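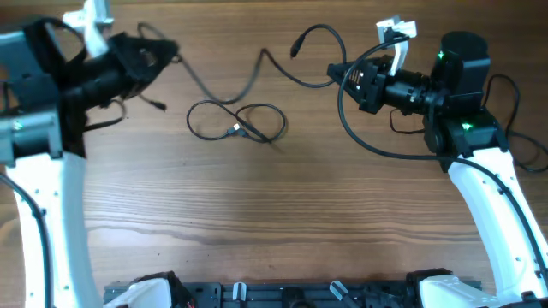 Can a robot tidy your room yet?

Not really. Take cables. You can coil one up while thinking about lunch. For a robot, a cable is a pain. It bends, it sags, and it never makes the same shape twice. A cup stays cup-shaped when you grab it. A cable doesn't.

Two arms can hold a cable between them. Fine. But can they wind it up neatly, in any house, on any messy desk? Be careful with ads that say yes. Ask how many tries it took.

Until then, guess who's cleaning up? You are.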